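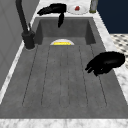
活動報告：ロボット部「Hurno」班、台所の課題に入りました

ロボット部の皆さま、保護者の皆さま、いつも応援をありがとうございます。10月の活動について、Hurno班のベネデク・セーナーシ(Benedek Szénási)が書きます。日本語の文章はまだ勉強中ですので、読みにくいところがありましたら、どうぞお許しください。

Hurno班は、今学期からシミュレーションの中で二本の腕を動かす練習をしています。使っているソフトはWolgateという名前で、部の先輩が作ったものを私たちが引き継ぎました。最初の課題は積み木でしたが、今月から台所の課題に変わりました。流し台、皿、黒い蛇口などがあり、積み木の机よりもずっと物が多い環境です。

課題の内容は次の通りです。流し台の奥のほうにある白い皿から黄色い物を取り、決められた場所に置きます。そのあと、皿を片方の手で持ち、もう片方の手に渡します。人間には簡単なことですが、二つのグリッパーで行うと、とても難しいです。黄色い物のことを、部員はスポンジと呼んだり、チーズと呼んだりしています。どちらが正しいかはまだ決まっていません。プログラムの中の名前は「yellow_item」ですから、動作には関係がありません。

流し台の奥は深いくぼみになっていて、手前は溝のある浅い水切りの面です。練習の初めのころ、私たちは片方の手を奥へ下ろすことばかり考えて、もう片方の手の待つ場所を考えていませんでした。そのために二つの手がぶつかり、試行が途中で止まることが多かったです。今は、片方が奥で作業をする間、もう片方は水切りの面の右側の上で待つ、という決まりにしました。この決まりを提案したのは一年生です。

操作は二人一組で行います。一人が左のコントローラー、もう一人が右のコントローラーを持ちます。声をかけるときは「取ります」「待ちます」「渡します」の言葉だけを使うことにしました。前は「ちょっとそっち」「もう少し」などと言っていましたが、相手に伝わらないことが多かったからです。私にとっても、短い言葉のほうが分かりやすいので助かっています。

今月は50回の試行を記録しました。最後まで成功したものは11回です。数字は小さく見えるかもしれませんが、先月の積み木の課題の初めのころと比べますと、悪くないと顧問の先生がおっしゃいました。失敗の理由で一番多いのは、皿を持つときの角度です。皿は薄いので、指を横から入れるか、縁を上からはさむか、班の中で意見が分かれています。来月は両方の方法を同じ回数だけ試して、記録を比べる予定です。

カウンターの奥には、赤い小さな物をのせた別の皿もあります。イチゴのような形をしているので、一年生に人気があります。今の課題では、この皿に触れると減点になります。腕を後ろへ動かすときに気をつけなければなりません。次の課題「Major」では、この赤い物も動かす対象になると聞いていますので、皆が楽しみにしています。

Bresidel大会について

冬に行われるBresidel大会のシミュレーション部門に、Hurno班から4人が参加します。大会の台所は、私たちの練習用のものと形が少し違うそうです。蛇口の位置が反対になる場合もあると案内に書いてありました。蛇口は背が高いので、腕の通り道を考え直す必要があります。そのため、今月の終わりから、物の位置を毎回変えて練習することを始めました。

部員へのお願い

記録用紙には、成功と失敗だけでなく、どの段階で止まったかも必ず書いてください。「だめだった」とだけ書かれた用紙が何枚かあり、あとで調べることができませんでした。また、コントローラーは使ったあとで充電台に戻してください。先週は片方の電池が切れていて、練習の開始が遅れました。

見学を希望される方は、放課後の4時から5時半までの間に、二階の情報室へお越しください。操作の体験もできます。初めての方には積み木の課題を用意していますが、台所の課題に挑戦したい方は、班の者に声をかけてください。

(Hurno班　ベネデク・セーナーシ)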